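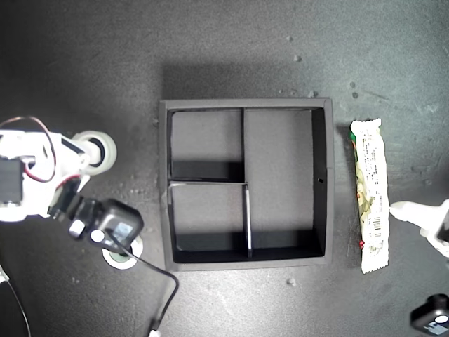

Kosville Farmland Leases, version 4

Welcome, and thank you for taking an interest in what is, I admit, a pretty dry pile of paperwork. This folder holds a cleaned-up record of farm lease filings for the Niltell valley, typed up from the cards and ledgers at the old Premen township office. I started on it because my neighbors and I kept arguing about who was renting which fields, and to whom, and I wanted something we could all look at together.

What is in the folder

leases.csv is the main table, one row per filing, 3000 rows in all. parcels.csv lists the parcels those filings refer to, with acreage as written on the card. notes.txt is my running diary of odd cases, and it rambles (sorry!), but if a row looks strange to you there is a fair chance I have already fretted over it in there.

Columns in leases.csv

filing_id: the number stamped on the card
parcel_id: matches parcels.csv
filed_year: the year of filing, which can differ from the year the lease began
term_years: blank if the card gives no term
use: crop, pasture, orchard, mixed or unknown
tenant_type: family, company or unknown

No tenant names are included. Plenty of these families still live here, and the land questions I care about can be answered without them.

Known problems

The Hrynyshyn tract was split and put back together more than once, so 34 filings point to a parcel that no longer exists under that number. I kept the old numbers and marked them "retired" in parcels.csv. Acreage is shaky for the river lots too - the clerks seem to have measured to the waterline in some years and to the road in others. Please don't add up river lot acres and quote the total at a hearing. 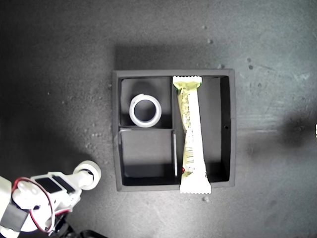 Filing numbers on the older cards gave me more grief than anything else in the project. Many of the cards had split along the fold, right through the stamp, and I had to match halves by handwriting before I could type anything. A white roll of tape like the one in the upper left of the tray will do for holding a photocopy together while you read it, but please keep it off the original cards. Where I couldn't match the halves, filing_id starts with an X.

Checking

Menaka Herath reread 50 rows against the cards and sent me her corrections, all of which are in this version. More readers would be very welcome.

Using and fixing it

Use the tables for anything you like, and mention the version number if you publish. If you find a mistake, send me the filing_id and what you think it should say - a photo of the card helps a lot.

Last updated December 27, 2025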